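The owner of Skirmont, a massage practice on the second floor of an old bank building, did not plan to work for herself. She spent four years at a hotel spa before she signed a lease in September.

"I liked the hotel," she says. "I didn't like doing six people back to back with five minutes to change the sheets. By the last one my thumbs were done."

She now takes four clients on a full day and leaves half an hour between them. The first comes in at 10. Monday is for laundry and paperwork.

Her start-up costs were low. She put $2,000 into the business before opening, and most of it went to the table, a Pekosis with a hydraulic base that she bought used from a clinic.

"People told me to get a portable one and upgrade later. I had used a portable for a year after school and it squeaked. You can hear a client waiting for the squeak."

The oil was harder to settle on. She tried several kinds and went back to plain jojoba, unscented, from a supplier called Plinholm. Clients who want a scent can ask for one, and few do.

Intake takes longer than most new clients expect. She asks about medications, old injuries, sleep and what they do for work. If someone reports a recent surgery or a blood clot, she wants a doctor's note before she books them.

"Some people get annoyed. They came to lie down. I tell them it's ten minutes once, and after that I only ask what changed."

Most of her training was in Swedish and deep tissue work. Last year she added a course in lymphatic drainage, taught at the Sârbu school, and it has changed how she uses pressure. "I used to think light work was for people who couldn't take the real thing. I was wrong about that. It's slower to learn, too."

She is also firm about what a massage can't do. She doesn't talk about toxins, and she doesn't give diet advice beyond telling people to have something small beforehand if they tend to get lightheaded.
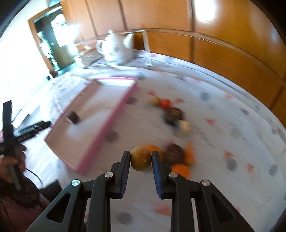
Fruit is a light choice before an appointment.

Her mailing list has 200 names on it. She writes to it when she has open slots and otherwise leaves it alone. Asked if she would hire a second therapist, she says she has thought about it and the room is too small.

"I'd need another room, and then I'd need to fill it. Right now I go home at five and my hands don't hurt."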